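4.2 Where the clothes go before they go away

I went into this part of the study thinking about closets. I had a whole coding sheet for shelves, rails and drawers, and by the third home I had pretty much stopped using it, as so much of the sorting was happening on the bed! People kept telling me the closet was where things lived, and then they'd walk me over to the bed and start there (Murali Marar, who coded the visits with me, began writing "bed again" in the margins).

We logged 800 garments across the tidying sessions, and 681 of them touched a bed at some point before they were put away. I had expected the sofa or a table to do much better than they did. One person in the Dotora group told me the bed is "the only table I own that's big enough," and I've thought about that a lot — a made bed is flat and wide, and it's usually a step or two from the wardrobe.

Knitwear was the slow part. Shirts and pants got folded almost without looking, but a sweater tended to get put down, smoothed, picked up again and turned over. Ribbed knits were the worst of the lot in our timings. They bunch into soft ridges, the cuffs end up pointing wherever they like, and it takes a moment to work out which bit is a sleeve. We marked 63 knits as "set down unfolded" at least once, and Figure 3 has the sort of thing I mean, a pale pink ribbed piece on a yellow quilt, with a sliding-door wardrobe in the same room.

I should say something about bedding too, as I didn't plan for it. A busy print made it harder for me to follow the edges of a garment when I was coding, and I went back over all the Wosum visits a second time for that reason. Plain covers were much kinder to my eyes.

Figure 3. Pink ribbed knit on a printed quilt, not folded. 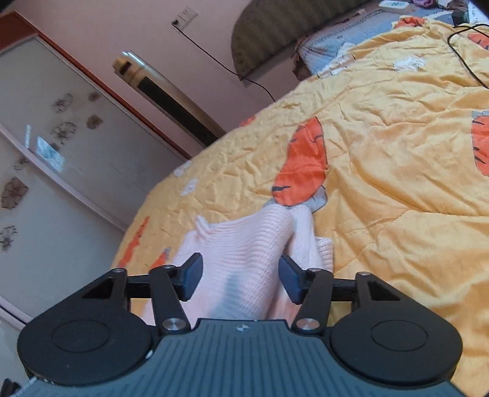

4.3 Folding styles and who taught them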